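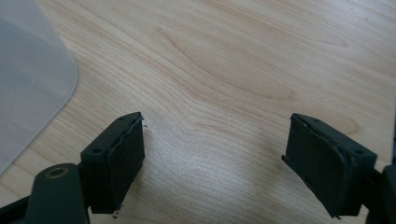

Notice to the Residents of Mandomby

Issued by the Office of the Ferry, September 2016

The Office regrets to inform residents that the far side of the river has been withdrawn from service until further notice.

The decision was made after the annual inspection in June. Inspectors crossed at the usual hour with the usual equipment and reported that the far bank was present but in poor condition. The landing stage was sound. The road behind it led to the hill, as shown on the maps. The hill did not lead to anything. A second inspection confirmed this, and a third was canceled when the ferry reached the middle of the river and was returned, by the river, to its point of departure.

Residents holding return tickets bought on the far bank are asked to bring them to the Verhoeven Street window. Tickets will be exchanged at face value. Residents who hold only the return half, and who are therefore still over there, should apply in writing. The Office is aware that the mail is also carried by ferry and has referred the question to the Department of Letters.

The Office has received 2,000 inquiries on this subject. Most concern relatives. The Office holds no list of relatives. It can confirm that lights were observed on the far bank on 3 evenings during the summer, that they were of the ordinary yellow kind, and that they went out at a reasonable time.
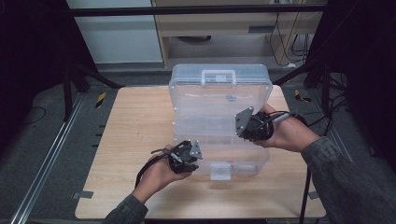 Clear case with carrying handle, on the table.

Claims for property left on the far bank will be considered under the Zeltus Rules. The following may be claimed: tools, livestock, boats, musical instruments, and clothing suitable for the season. The following may not be claimed: views, gardens, the sound of the school bell, and any promise made there, whether or not before witnesses. A claimant who wept at the window has been given a form.

The Gekix bell will continue to be rung for departures. Residents have asked why it should be rung when there are no departures. The schedule was approved through the end of the year and the Office has no authority to amend it. Passengers may board if they wish. The ferry will remain at the dock for the length of a normal crossing, after which passengers will be invited to step off. Several have reported that the town appeared slightly different afterward, with the bakery on the wrong corner. These reports have been placed on file.

Fares remain unchanged. Children under 3 travel free and must be held by the hand.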